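Why Does a Towel Dry You?

You climb out of the bath dripping like a wet dog. You grab a towel, rub yourself all over, and a minute later you are dry and the towel is not. Where did the water go? Into the towel, obviously. But a plastic bag would not have done the job, and neither would your homework (please don't check).

The secret is loops. Look very closely at a bath towel and you will see that it is covered in tiny loops of thread, standing up like grass on a lawn. A flat bedsheet doesn't have them. All those loops give the water a huge number of places to hide.

Water likes to cling to things, and it especially likes to creep into narrow gaps. Scientists call this capillary action, which is a grand name for sneaking. The gaps between the threads are very narrow indeed, so the water sneaks in, climbs along, and stays there until you wring it out or it drifts off into the air.

Some cloths do the same trick with very thin fibers packed close together. These are called microfiber. Thin fibers mean lots of tiny gaps, and lots of tiny gaps mean plenty of sneaking.
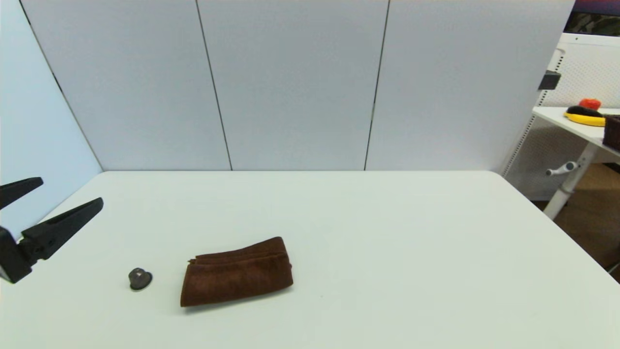 A brown towel, folded up thick. Look for the layers along the top.

Now, folding. Grown-ups are very keen on it. A folded towel takes up less of the shelf, and it stacks, which a heap will never do for long. But a folded towel is terrible at drying out. The layers in the middle are tucked away from the air, so any water in there has no easy way to leave. Fold up a wet towel, forget it until the end of September, and it will smell like a pond with a grudge. Dry first, fold second.

Try it yourself

You will need an old towel, a piece of plastic bag, a tray and some water.

1. Put 12 drops of water on the tray and press the plastic on top. Lift it up. The water has mostly just moved about, looking smug.
2. Wipe the tray and put down 12 fresh drops. Press the towel on top and lift it up. How much is left?
3. Dip one corner of the towel in a cup of water and leave it hanging over the side, with the tray underneath. Come back after lunch and see how far the water has climbed.

Mop up afterward. You already have the right equipment.

Written by Buppha Hemmin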